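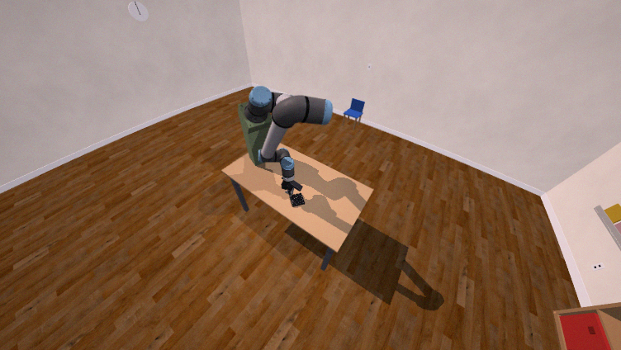

The simulated workcell, with the arm over a small black object.

About the Endley Manipulation Group

The Endley Manipulation Group studies how robot arms learn to operate the controls that people use every day: dials, selector knobs, latches and switches. The group was established within the Endley School of Engineering and is directed by Dr. Elisa Pellegrini. Its members include research staff, doctoral candidates and a small number of undergraduate students who join the laboratory each August.

Our work centres on contact-rich manipulation learned in simulation. A panel of knobs is an unforgiving subject for this kind of study. The controls sit close together, the fingers must descend between neighbouring dials without disturbing them, and a small error in wrist angle will cause the grip to slip before the turn is complete.

Research method

The group's principal method, known internally as Gunlow, divides each task into an approach phase and a contact phase. The approach is planned conventionally from the known geometry of the arm and the table. The contact phase is governed by a learned policy, trained on demonstrations that an operator records inside the simulator. 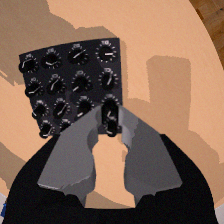 Each demonstration is stored with the joint positions of the arm, the state of the fingers and the rotation of every knob on the panel. The present collection, named Marino, holds 1,131 demonstrations. Of these, 227 were set aside for evaluation and have not been used in training at any stage. Tekle Ayele maintains the collection and is responsible for its documentation.

Lighting, surface colours and camera placement are varied between recordings. Early policies relied heavily on the appearance of the tabletop, and their performance fell when shadows crossed the panel in an unfamiliar direction. Randomizing these conditions has been standard practice in the group ever since.

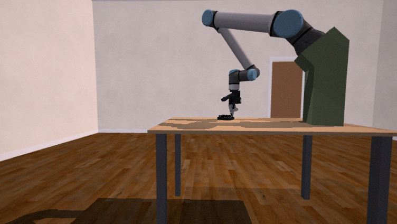 Current results

On the held-out set, the Gunlow policy reaches the requested knob and turns it to within 15 degrees of the target more consistently than our earlier single-phase controller. The improvement is greatest for knobs in the interior of the panel, where the fingers have the least clearance. Corner knobs remain difficult - the policy tends to grip them off-centre - and this behaviour is the subject of Myung-ja Ok's doctoral research.

A second line of inquiry, led by Ottavio Longo, asks how few demonstrations are required when the layout of a panel changes. Policies adapted with 50 new demonstrations have performed well on layouts with the same spacing. Results on irregular layouts are preliminary and will be reported separately. 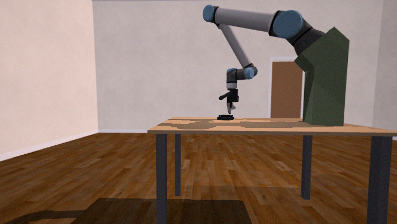
Partnerships and facilities

The group's simulation software is developed jointly with Ollitz, whose engineers contribute to the contact model and host the shared computing resources. Evaristo Bianchini coordinates the partnership and receives inquiries from prospective industrial collaborators.

Students wishing to undertake a thesis with the group should have completed coursework in dynamics and programming. Applications for the coming year are accepted until Dec 1, 2024, and should be addressed to the graduate office of the School.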